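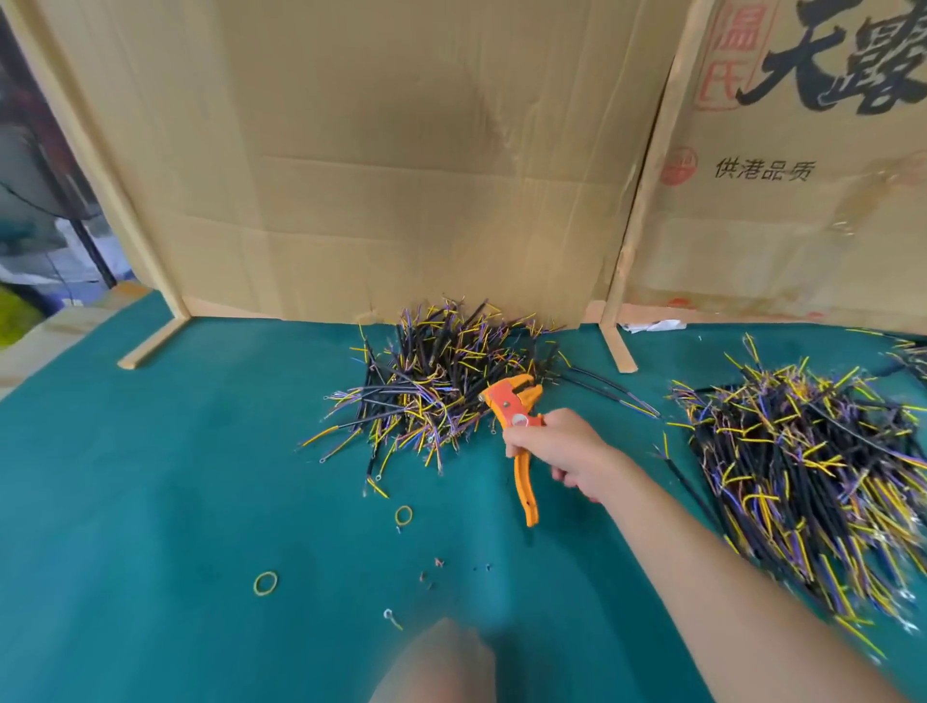
What strip length should I use for a ring terminal on thin control cable?
Measure the terminal barrel and add 1 mm, so that a little bare copper shows on the ring side and the insulation stops just short of the barrel.

Those two lines are the first entry for the list FAQ. Corrections welcome before October. On to Clodagh's message.

Clodagh Lenihan wrote:
> We have 300 leads to remake for the Gisora pump panels. The old
> ones were crimped with pliers and 3 of them pulled out by hand
> during the inspection at Indton. Would you solder the new ones
> after crimping, to be safe? And is it worth tinning the
> strands first?

No to both. Tinned strands go into the barrel as a solid lump, and solder creeps under load, so the joint loosens with time. Solder added afterwards wicks up past the barrel and leaves a stiff section that breaks where it ends, usually just inside the insulation. On a pump panel, with the vibration you get there, that matters.

Use a ratchet tool with the die that matches the terminal maker's drawing. I have the Drilleo one here and it has been fine, though the release is stiff. Crimp a few samples from each batch, pull them on a gauge, and write the result down with the batch number. Keep the failed ones.

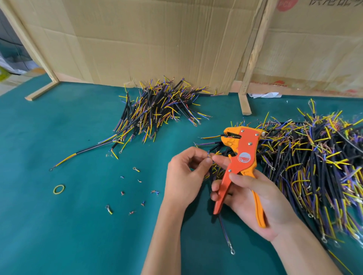
Can I reuse a ring terminal if the first crimp was bad?
Cut it off and fit a new one, as the barrel has already been deformed and will not grip evenly a second time.

That makes the second entry. It does mean leaving slack in the loom. Allow enough for two remakes at each end.

On stock: Ó Riain sell the terminals in bags of 1000. If you are making 300 leads with a ring at each end, one bag leaves you spares. Check the stud size first — the last lot I ordered had the right barrel and the wrong hole.

Clodagh, do you know whether the old leads used the same conductor size throughout? If not, you will need a second die.

Lorcan Keane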